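# 4 Leergut und Kunststoffflaschen im Haushalt

## 4.1 Gegenstand des Kapitels

Die Getränkeflasche aus Kunststoff durchläuft im Haushalt vier Stationen: Lagerung, Gebrauch, Sammlung und Rückgabe. Kapitel 3 behandelte die Lagerung voller Gebinde. Dieses Kapitel beginnt beim Abräumen des Tisches und endet mit der Übergabe des Leerguts. Glasflaschen und Getränkekartons folgen in Kapitel 5.

Grundlage der Übungen ist der Musterhaushalt Drovard mit 2 Sammelstellen, einer in der Küche und einer im Vorratsraum. Die Mengenangaben stammen aus dem Erfassungsbogen Ginex, Stand 2025-09-22. Erfasst wurden 200 Flaschen, davon 38 ohne Verschluss. Der Dezember ist wegen des abweichenden Verbrauchs gesondert ausgewiesen (Tabelle 4.3).

## 4.2 Lage und Standfestigkeit

Eine leere Flasche kippt bereits bei geringem seitlichem Stoß, da ihre Masse im Verhältnis zur Höhe klein ist. Auf einer ebenen Tischplatte rollt der zylindrische Teil des Flaschenkörpers quer zur Längsachse. Die Verjüngung zum Hals lenkt die Rollbewegung in einen Bogen. Liegende Flaschen werden deshalb vor dem übrigen Geschirr abgeräumt.

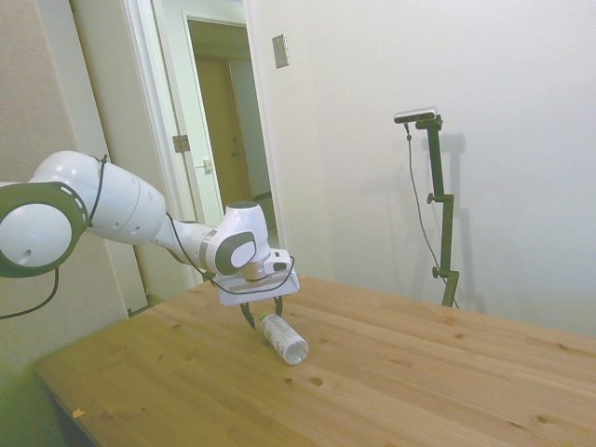

Warum soll der Verschluss nach dem Entleeren wieder aufgeschraubt werden?

Der Verschluss hält Restflüssigkeit zurück und verhindert, dass Sammelbehälter und Boden verkleben. Außerdem gelangt er so zusammen mit der Flasche in die Rückgabe.

Für die Zwischenlagerung gilt: Pfandpflichtige Einwegflaschen werden nicht zusammengedrückt. Das Etikett bleibt am Flaschenkörper, damit Kennzeichnung und Strichcode lesbar sind. Flaschen ohne Pfand dürfen flach gedrückt werden, sofern die örtliche Sammelordnung nichts anderes vorsieht.

## 4.3 Begriffe

**Gebinde:** Behälter einschließlich Verschluss und Etikett.

**Leergut:** entleertes Gebinde, das zur Rückgabe bestimmt ist.

**Restmenge:** Flüssigkeit, die nach dem Ausgießen im Gebinde verbleibt. Für die Übungen wird mit 15 ml als oberem Grenzwert gerechnet.

**Sammelstelle:** fester Ort im Haushalt, an dem Leergut bis zur Rückgabe verbleibt. Der Behältertyp Elance (offen, stapelbar) wird in Abschnitt 4.5 mit dem Typ Baxter (geschlossen, mit Deckel) verglichen.

Die Begriffe werden im Folgenden ohne erneute Erläuterung verwendet. Abschnitt 4.4 behandelt die Bemessung der Sammelbehälter nach Haushaltsgröße und Rückgabeintervall.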